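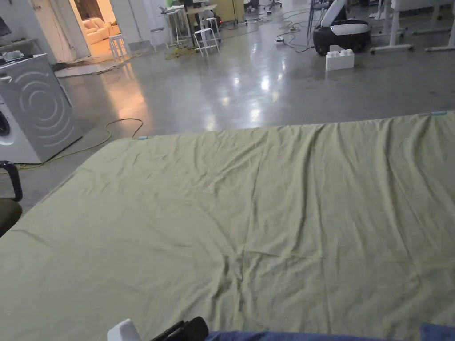

Gavdale, 2019-12-02

To: Declan Horgan, Grants Office, Lemeo Fund
Concerning: False job offers and recruitment fees, second progress report

Dear Mr Horgan,

Please find our report on the work done since the first report, which you received in the summer. I have followed the headings of your form, except that I put the money before the partners, as you asked me on the telephone.

1. The situation in town

The offers are mostly of the same kind as before. A person abroad sees a message in a group on the telephone, with the promise of a job in a warehouse or in a care home near Gavdale. They pay a fee for "registration" and later a second fee for "papers". When they arrive, either there is no job, or there is a job with much lower pay and the passport is kept by the man who met them at the station. In the first report I wrote that the second type was rare. I must correct this. We now hear it more often, and I think we simply did not ask the right question at the first interview.

What is new is the letter. Several people came to us with a contract letter which carried the name and the address of a real employer in the county. The employer knew nothing of it. The letters are well made, and two of my colleagues believed the first one until they called the personnel department. We have given copies to the police, with the agreement of the persons concerned, and we were told that an officer will look at them together with similar letters from another district. We have not been told more and I do not expect that we will be, as long as the inquiry is open.

2. Advice sessions

The weekly session continues at the library, on the first floor. It was moved from the morning to the early evening because people who work in packing could not come before. The change was good for them, but less good for mothers with small children, and we lost some of these. From the new year we would like to keep one morning session each month. This can be done inside the present budget.

An interview takes longer than we planned. The application said half an hour. In practice, when an interpreter is needed and the person has brought a bag of papers in no order, it is more than an hour. We do not want to make it shorter. A person who is afraid will often say the important thing at the end, when the coat is already on.

We have 2 advisers trained to make a referral to the national system for victims of trafficking. One of them is on leave until March. During this time Namboodiri, the law firm in Station Road, will look at our draft referrals before we send them, without a fee. I would like it to be noted that they offered this themselves.

3. Leaflets

The leaflet was printed in four languages, 300 copies for each language. The English and the Romanian ones are almost finished. The Vietnamese one has hardly moved, and the reason may be our own: we put it in the same places as the others, in the library and at the bus station, and did not think enough about where these readers go. We have now left a part of them with two nail shops and a church. It is too early to say if they are taken.

There was an error in the Polish text. The word we used for "fee" means more a tax paid to the state, so a reader could think that the payment is legal. It was found by a reader who telephoned us. We corrected it with a sticker - not beautiful, but correct.
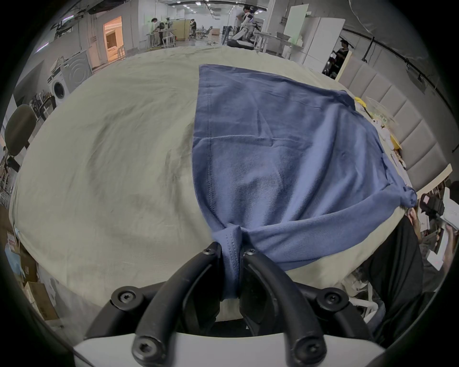
The next print should have larger letters for the telephone number. Several visitors told us that they kept only a photograph of the leaflet on their telephone, and in the photograph the number could not be read. We will also take out the map, which nobody has mentioned and which uses a third of the back page.

4. Records

Since September we keep the case notes in Plustorar. Before this they were in paper folders and in one spreadsheet, and it was not possible to see when the same recruiter's name came up with different advisers. Now it is possible, if the name is written always in the same way. It is not. The same man appears in our notes with three spellings, and he himself probably uses more. We agreed to enter the telephone number and the bank account in each case, as these are copied from a paper and do not depend on the ear.

Access is limited to the advisers and to me. The old folders are locked in the office and will be destroyed after the period which is stated in our data policy.

5. Money

Spending is in line with the budget, with two exceptions. Interpreting has cost more than planned, for the reason given in section 2, and at the end of November we were £500 over on this line. Travel is under by some £300, as the visits to the farms were fewer than we hoped. I ask for your permission to move the travel money to interpreting. The rest of the difference we can cover from our own reserve.

The detailed table is attached, with the receipts in the order of the lines.

6. Farms and employers

This is the weakest part of the report. We wrote to the growers on the east side and had few answers. Those who answered were polite, but they use an agency and they said that the question is for the agency. The agency has not replied to two letters. I would now prefer to go through the employers whose names were used in the false letters. They have been harmed too, and one of them has already asked for a short talk for the personnel staff. We would like to hold it in February.

7. What we ask from you

Please confirm the transfer between the two lines, and please tell me if the change in section 6 needs a formal amendment or if this report is enough. If you wish to visit a session, I ask only for a few days' notice, so that the visitors can be told and can choose another evening if they prefer.

With kind regards,

The project coordinator
Gavdale Advice on Work and Recruitment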